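Chapter 6
Small Parts Storage at the Bench

After this chapter the reader should be able to:
choose a bin size and opening for a given part;
lay out a bench surface as a grid and assign bins to it;
decide when parts may be held mixed and when they must be sorted;
set a refill level for each bin.

6.1 Scope

Chapter 5 dealt with bulk storage, where parts are held in cartons on shelves and drawn in quantity. This chapter deals with the last few feet of that path, from the shelf to the bench. The amounts are smaller and the parts are handled one at a time. Errors made at this stage are harder to trace, as the carton label no longer travels with the part.

The worked case is the Stasiv stockroom, which carries 1430 part numbers. Of these, 802 are small enough to be held in open-front bins, and 197 are used often enough to be kept at a bench at all times. The remaining small parts are brought out by order and returned at the end of the shift. Section 6.4 gives the full breakdown by size and rate of use.

6.2 Terms

Open-front bin. A container with one wall lowered or sloped so that a part can be taken without lifting it over a full-height side.

Liner. A sheet laid on the floor of a bin. It may be used to protect a finish, to quiet the bin, or to improve contrast between the part and the floor.

Mixed bin. A bin holding more than one kind of part.

Bench grid. A set of squares marked on the work surface, usually with tape. Each square has an address made up of a column letter and a row number. A bin that covers more than one square takes the address of the square under its front left corner.
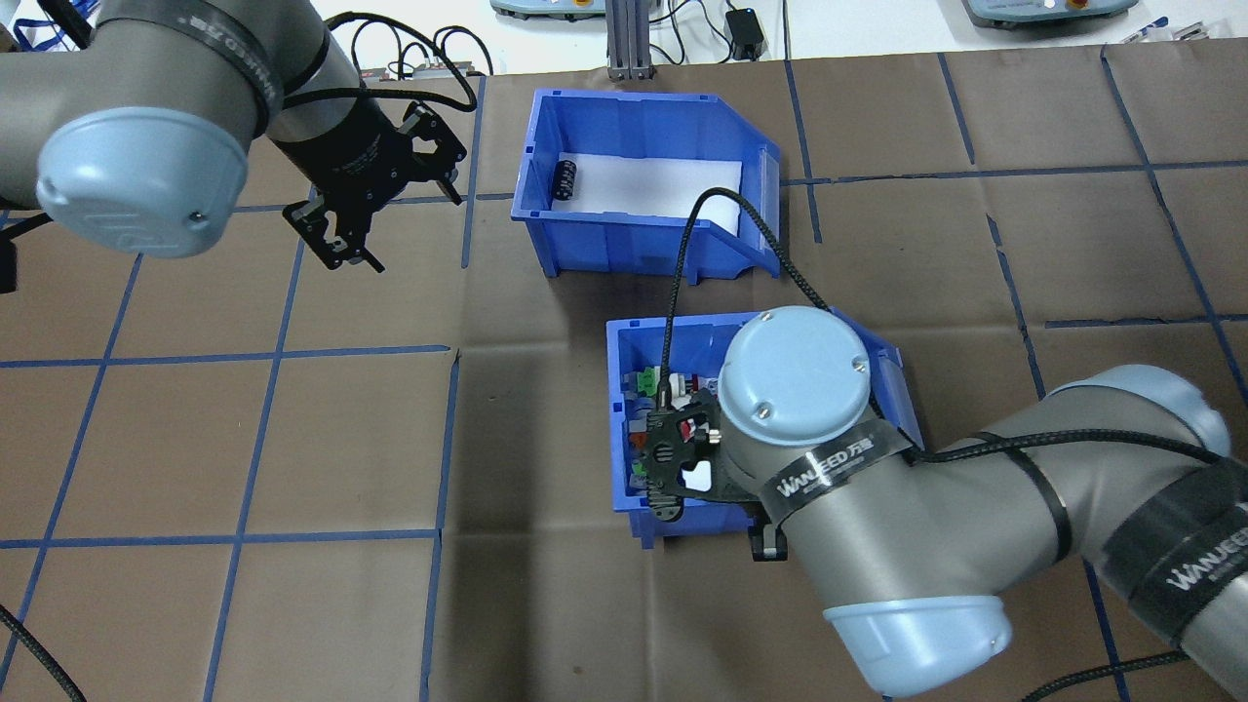

When should a bin be lined?
Line a bin when its parts scratch easily, roll freely, or are close in color to the bin floor. A plain white sheet suits most dark parts. Leave the liner out where parts are oily or shed grit, or change it at each refill.

6.3 Mixed and Sorted Bins

Sorting costs time once, at filling. Mixing costs time at every pick. The choice therefore depends on how many picks are made between refills and on how easily the parts can be told apart by eye. Parts that differ clearly in color or shape can be held together in small numbers. Parts that differ only in length, thread, or rating must be kept apart at any quantity.

The Divura method, used in the exercises, assigns each bin a pick cost and a fill cost and compares the two over 2000 picks. The Huneo method omits the fill cost and is suitable only where bins arrive already sorted. Both are worked through in Section 6.5, using the bench layout in Table 6.2.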